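Auf dem Sofa mit Zainab Aliyu

Zainab Aliyu möbliert Wohnungen, die andere Leute auf Zeit mieten, und sie redet gern über Polster. Sehr gern! Ich hatte eine Stunde eingeplant, am Ende waren es fast 3, und mein Tee war längst kalt. 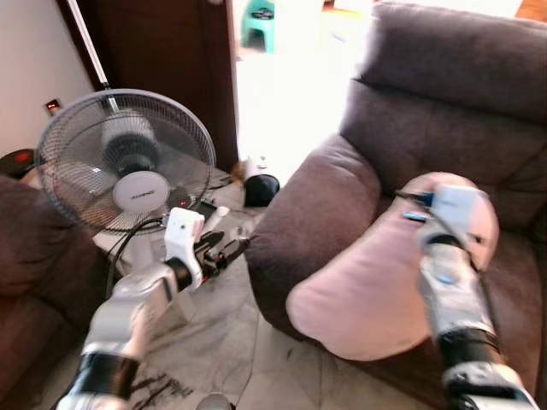
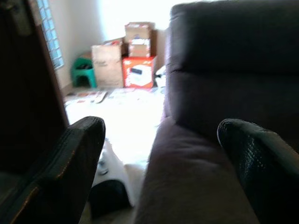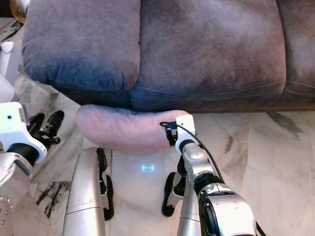
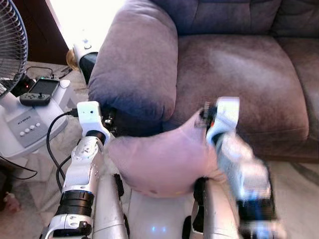

Polstermöbel im Wohnzimmer; auf dem ersten, dritten und vierten Bild auch etwas Rosafarbenes zum Anfassen.

„Das Rosa war eine Bauchentscheidung“, sagt sie. „Alle wollten Beige.“ Sie lacht und klopft auf die Lehne. Das Sofa stammt von Drokari, sie hat es im Juni gebraucht übernommen und seitdem kein Stück verrückt. Ich frage, ob so ein Bezug nicht furchtbar empfindlich ist. „Empfindlich nicht, aber er merkt sich alles. Du setzt dich hin, stehst auf, und der Stoff hat eine andere Farbe. Da streiche ich einmal mit der Hand drüber, fertig.“

Mich interessieren ja vor allem die dicken, runden Armlehnen (ich habe zu Hause so eckige, an denen ich mir ständig das Knie stoße). Zainab nickt sofort. „Auf einer runden Lehne kannst du schlafen. Mein Bruder hat das ausprobiert, zwei Wochen lang.“

Und der Ventilator? „Der bleibt das ganze Jahr stehen. Wohin denn damit? Im Keller finde ich ihn nie wieder.“ Überhaupt hält sie wenig davon, alles wegzuräumen. Der grüne Hocker an der Wand wird gebraucht, wenn sie an den Vorhang muss, und den Karton daneben hebt sie für den nächsten Umzug auf - sagt sie jedenfalls.

Beim Thema Kissen wird sie dann streng. Höchstens eins pro Sitzplatz, findet sie, und weich muss es sein, sonst landet es auf dem Boden. Für ihr erstes, von Rudik, hat sie 29 Euro bezahlt und sich tagelang geärgert. „Hart wie ein Brot!“ Heute drückt sie im Laden jedes Kissen von beiden Seiten zusammen, bevor sie es mitnimmt.

Als Nächstes richtet sie eine Wohnung mit 6 Zimmern ein. Welche Farbe die Kissen dort bekommen, wollte sie mir noch nicht verraten.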